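**Gripper thread, 2021-04-26**

1/ Finally got two controllers and two sets of fingers running in the same simulated room and I am having a ridiculous amount of fun. Notes as I go, mostly so I don't lose them. Questions welcome!

2/ The setup: a simulated Franka arm, a narrow white table, a mug, and a yellow object that has to go from the tabletop to a spot next to the mug. Everything is rendered. My actual bench is covered in mail.

3/ Controllers first. One is the old position controller I've been using since January. The other is Stemimell, which is impedance based, so you give it a stiffness and it lets the hand get pushed a little. I had only ever read about it before and kept putting it off.

4/ Fingers: my plain parallel ones, and the Pleteo set, which has a linkage so the tips curl in a bit as they close. Pleteo ships a decent collision model, which saved me an evening. (It loads with the axes swapped. Rotate it once, save it, forget it.)

5/ The part I like best is the carry past the mug. The lift is easy to get right. Then you have something round pinched on edge, a rim close by, and a wrist that would love to take the short way over.

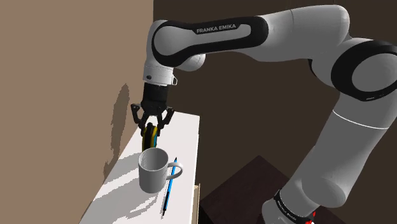 Kirsten Campbell wants to know why I don't just lift higher and skip the whole mug problem.

6/ Fair! On an empty path I would. But I want the low carry, Kirsten, it's where the two controllers stop looking the same. Up high they both draw a nice arc and I learn nothing. Down low the position controller tracks tighter, and Stemimell is much kinder if a finger brushes something on the way.

7/ How much kinder: with the position controller, a light touch on the mug rim gives me a contact force spike that shoots off the top of my plot. With Stemimell at a stiffness of 900 there's a bump, then the hand slides off and carries on. I ran it back and forth so many times just to watch the bump.

8/ The price is sag. Put anything in the hand and the soft controller settles lower than you asked. You can tell it the payload mass and most of the sag goes away. I forgot to do this for the whole first batch, so the first batch is in the bin.

9/ Réjean Kennedy sent me his gain file, which starts stiff and softens only near contact. Loaded it, changed nothing, and it beat my hand-tuned numbers on the very first batch. I'm delighted and also a bit insulted.

10/ Now the cameras, because I got sidetracked (of course I did). One looks across the table at the whole arm, one rides close to the fingers. The wide one is what I use for working out why a path went the way it did. Elbow, wrist, hand, table edge, all together. 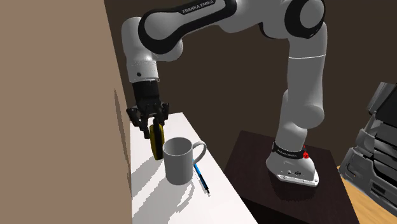 *Wide view: yellow disc in the fingers, mug just beside it.*

11/ Wide view pros: you can read the arm's posture at a glance, and the shadows on the table are surprisingly handy for judging height. Wide view cons: for the last bit of the approach it's close to useless, the fingertips are tiny and one hides the other half the time.

12/ I tried two resolutions for it and kept the smaller one. At the larger one my render loop crawled and I couldn't see that the detector got anything out of it. Your mileage will vary with your graphics card. Mine is old and loud.

13/ Back to fingers. I did one long batch overnight, 2000 tries, with start poses scattered over the table. Plain fingers did better on thin flat stuff. Pleteo did better on round stuff, by more than I expected, and it's less picky about the hand being turned a few degrees off.

14/ Where Pleteo annoyed me: the curl eats vertical room. As the tips come in they also travel down, so a grasp height that's fine for plain fingers puts the linkage into the tabletop. I lost 14 grasps in a row to this before I opened the viewer and looked properly. Should have opened it after the second one.

15/ Fix was one line, a height offset that depends on how far the hand is open. Wulan Kusuma had the same thing in the Mac Suibhne repo under a much better variable name, so I stole the name.

16/ Also worth a try: approach angle. Straight down is the default everywhere and I'd never questioned it. Tilting the hand 45 degrees for anything leaning on a neighbor helped both finger sets. Plain fingers gained more from it, and that was a nice surprise for the cheap option.

17/ The close camera is for the opposite job from the wide one. You lose the arm completely and get fingertips, table, and whatever is within reach. With the mug on its side and other things lying near it, I wanted to know if I could pick a grasp from the near view alone.
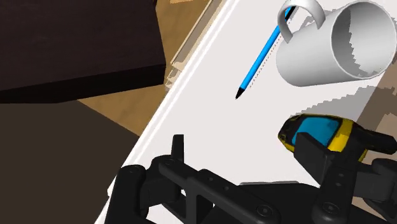 Can you run Stemimell and the position controller in one session without restarting the sim?

You can, as long as the arm is standing still when you switch and you copy the current joint positions into the new controller first. Skip the copy and it jumps to the last target it remembers.

18/ On the near view: the gripper takes up a lot of the picture and I thought I'd have to mask it out. I trained once with a mask and once without. Without was a little better! My guess is the finger positions tell the network how open the hand is, but I haven't tested the guess, so please don't quote me on it.

19/ Jaxon Bouchard says to put the near camera on the other side of the wrist so the linkage hides less. Good idea, needs a new mount offset and another calibration. It's next on the list.

20/ Current ranking for this table and these objects: Pleteo with Stemimell and Réjean's gains, then plain fingers with the same, then either set with the position controller. For flat things I'd swap the first two. For an uncluttered table I'd keep the position controller and go to bed early.

21/ Still to do – the moved camera, a heavier object, and a friction sweep. My friction values are all defaults right now and I don't trust the round-object numbers until I've changed that. If you've got measured values for rubber pads on glazed ceramic, my replies are open.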